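I've been reading the brochures again, which my partner says is bad for my blood pressure. Three programs this time, all promising a year abroad living with a family, all using the word "immersion" on every page. I did one of these stints myself in my twenties, so I read them the way a mechanic reads a used car ad.

The glossiest is from Rulico, which places people with families in and near Tirnska. The fee is $2951, and for that you get "full placement support." I wrote and asked what that meant. The answer was a welcome webinar, a phone number staffed on weekday mornings, and a tote bag. Flights are extra. So is the language course, which the brochure shows on page two as if it came with the room.

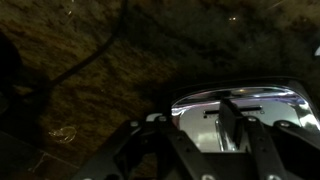

Then there's the matter of hours. Rulico says "up to 30 hours of light help." Light help is a very elastic phrase. In my year it began with school lunches and by February it had swallowed the ironing, the grandmother's groceries and most Saturday nights. I liked the family, and I still would have liked it written down. Ask for a weekly schedule before you pay anybody a cent, and if the agency says families prefer to keep things flexible, you've learned who the flexible one will be.

Fadorance is cheaper at $2238, and its contract at least names a day off. It also has a "cultural contribution" clause that I read over my coffee and then had to read again. You agree to attend family outings "in a spirit of participation." Is that a treat or a shift? I asked. They sent me a link to their testimonials, every one of them cheerful and not one longer than two sentences.

Kettunen is the small one, and I wanted to like it. No webinar, no tote bag. They let you talk to a past participant before you sign, though they choose the participant, so take that as you will. The site claims a 100 per cent match rate. Matched with what, though? Anyone can be matched with a family. I'd want to know how many were still there at Easter, and that figure isn't on the site.

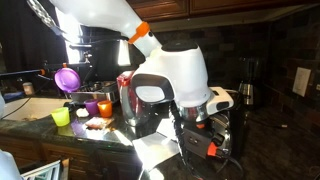 My cousin wrote back after I sent her a draft of this, and she thinks I'm being unfair. Her year was the best thing she ever did, she says, the agency fixed a bad placement inside a week, and if she'd read a post like mine at nineteen she'd have stayed home and worked at the mall.

Fair enough. I don't want anyone to stay home. I'd go again, and I'd probably cry at the airport again too - but I'd want the rematch policy in writing, including who pays for the train to the second family. Her agency covered it. Mine didn't, and I found that out on the platform with two suitcases.

I've asked all three about train fares. Kettunen has answered (they split it). I'll add the others if they write.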